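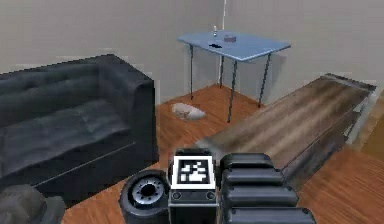
Page last changed: December

Sokmont Household Episodes – data card

Maintainers: Nhyira Tetteh, Ewurabena Bonsu
Scene assets: Amerley Boateng
Storage and downloads: Skarphéðinn Lykkegaard

Summary

Sokmont is a set of simulated household episodes for training policies that map camera views and a short written instruction to robot actions. All episodes were recorded in the Clivent simulator by human operators. There is no real-world footage in this release. The set holds 3000 episodes over 11 task families and 32 room layouts.

Each episode pairs one instruction with one continuous recording. An operator reads the instruction, drives the robot to the end of the task or gives up, and marks the outcome. Both outcomes are kept. Users who want only completed tasks should filter on the outcome field.

Rooms

Layouts are assembled from a shared pool of furniture and surfaces. Living areas have a sofa, one or more tables and a plank floor. Kitchen areas have a counter with cabinets below. Wall colors, floor finish and counter finish vary between layouts, and a single home can use different wall colors in different areas. A gray wall in one view and a pink one in another is therefore not a sign of mixed-up files.

Small objects are placed by script before the operator takes over. The script checks that nothing overlaps at load time, then lets physics settle before the first recorded step. Objects can tip or roll during settling. We keep these starts unless an object named in the instruction has left the room.

Large boards and other obstacles are placed the same way, but are fixed. They do not move when the robot touches them.

Camera views

The body view looks outward over the robot's own hardware, so parts of the robot can cover the lower portion of the image. We do not mask these parts. A policy trained on masked images did worse at close range in our tests, and Efua Ankrah's notes on that comparison are in the docs folder. The workspace view shows the surface where the current task takes place, and the arm may enter it from any side.

Both views are stored as compressed video. Compression is visible on fine detail such as small keys, thin cables and the edges of dark objects.

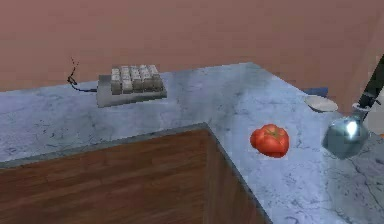 Users who need clean edges can re-render from the saved simulator state with the script in tools/rerender. Re-rendering takes far longer than decoding the video and needs a licensed copy of Clivent.

Episode contents

Every episode folder has the same 4 parts:

video – both camera views, aligned to the same clock
actions – commanded arm and base motion, gripper command
state – poses of all movable objects and the robot at each step
meta – instruction, layout name, operator code, outcome

Positions are in meters, in the room frame. Rotations are quaternions with the scalar part last. Earlier drafts had the scalar part first; if an arm appears to fold through itself on replay, check the version string in meta before filing a report.

Instructions

Instructions were written by hand and then reworded by a second person. Most name a single object and a goal place. Some are vague on purpose ("clear the counter a bit") and have no single correct final state. For these the outcome field is the operator's own judgment, and it should not be used as a reward signal without review.

Splits

Training and test sets are split by layout. No test layout appears in training, although individual furniture models do. A harder split that also holds out object models is listed in splits/ayaaba.txt. Results on the two splits are not comparable and should be reported separately.

Known problems

Contact between the gripper and round objects is too sticky in some layouts. The affected layouts carry a flag in meta.

Cables are modeled as short linked segments. They can stand up from a surface or press into a wall in ways a real cable would not. Please do not use this set to study cable handling.

A few operators paused mid-task. Pauses are left in the recordings. The loader option skip_idle drops steps with no commanded motion.

Object names in meta come from the asset pool and do not always match the wording of the instruction. The file names/posidum.csv maps one to the other. It is incomplete for tableware.

Reporting errors

Open an issue with the episode folder name and the step number. Attach the meta file. Corrections are collected and applied at the next release; episode names do not change between releases.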